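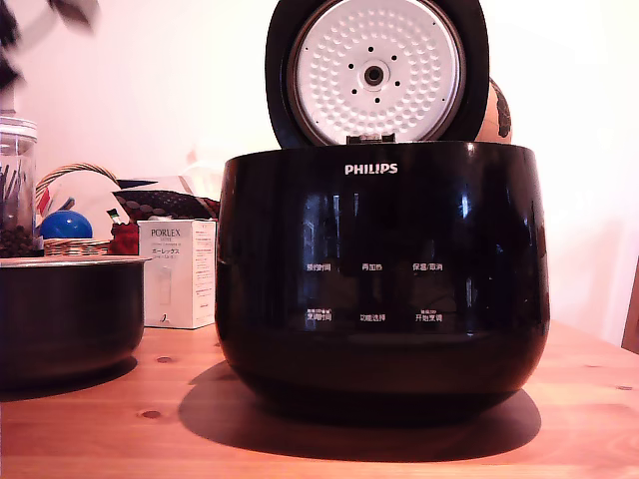

**Tindemell arm kit, bench notes**

Tindemell sells this as a weekend build. Mine took four evenings at the kitchen table, plus a trip to the shared shop in September to drill out two mounting holes that didn't line up. The manual is decent up to chapter 6 and then seems to have been written by someone else.

The listing promises "everyday kitchen handling." I'd want to see whose kitchen. A rice cooker's inner pot is a fair test: round, dark, thin at the rim, and it has to go into the body level or it jams.

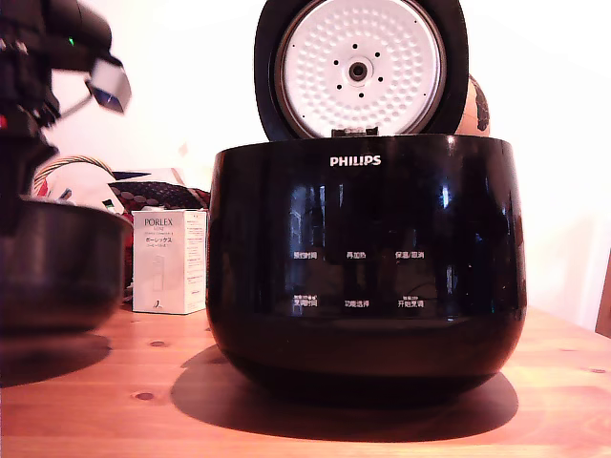

Rajeshwari Alva thinks I'm being unfair to the kit and that most of the trouble is in the stock grip profile, which squeezes far too hard for a thin rim. She swapped in the Gunlow finger pads and got the pot seated on three tries out of seven. I don't call that handling.

- Base: clamp only, no screws supplied
- Software: free, slow to start, loses calibration after a restart
- Spare fingers: sold separately, of course

Fine if you like tuning things. If you want dinner, wait for the next revision.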